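4.2 Warm-up sets and the length of residencies

Promoters at the Wukov and Skunetti rooms described the warm-up slot as a trial of patience more than skill. Of the 33 DJs interviewed, nine had held a regular opening set before being offered a later one, and the median wait was six months. Those who played vinyl waited no longer than those who used digital controllers, although several believed that they had.

Programming practice differed between venues. At Wukov the opener was given a tempo ceiling and a list of records reserved for the headliner. Skunetti left the choice to the DJ, but the manager reviewed bar sales for the first two hours and raised any fall at the next booking. Openers at both rooms said they learned to read a half-empty floor by watching the edges of the room, where people stood before deciding to dance.

Pay was the most common grievance. Five respondents had played at least one set for drink vouchers alone, all of them in their first year. Zuster, the smallest venue in the sample, was the only one with a written fee scale for openers, introduced in March and honoured on every night we attended.

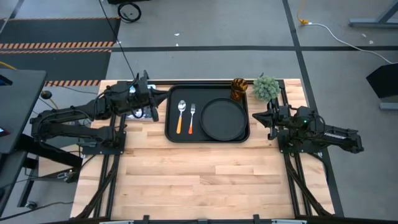
Figure 6. Place setting on a serving tray, with spoon, fork, plate and cup.

Residencies that began with a warm-up slot also tended to last longer. We treat this result with caution, as the Chung room closed for renovation partway through fieldwork and its residents were counted as having left. Removing them from the analysis weakens the difference but does not change its direction.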